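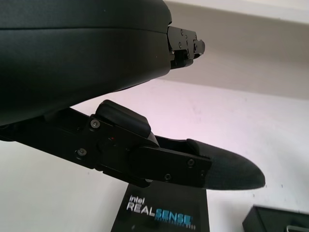
A robot's wrist housing and gripper finger, close up

How does switch typing work?

A keyboard has many keys, and pressing them takes fingers that can move in several directions. Some people cannot do this. They can still type if they have one movement they control well, such as a nod, a blink or a puff of air.

That movement works a switch. A switch has two states: on and off. The computer needs a way to turn those two states into letters, and the usual method is called scanning.

In scanning, the letters are shown in a grid. The computer lights up the first row, then the second, and so on. When the right row is lit, the person works the switch. The computer then lights up the letters in that row one at a time. A second press picks the letter.

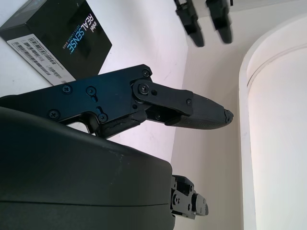 The wait between steps is called the scan rate. In a program such as Drimum it can be set by the user. A short wait makes typing faster but leads to more mistakes - the light may move on before the press arrives.

Order matters too. Common letters like E and T are often placed near the top left corner, where the scan reaches them first. Many programs also guess the next word. If the guess is right, one choice fills in the whole word.

Words to know
Switch: a part that turns a signal on or off.
Scan rate: the time each row or letter stays lit.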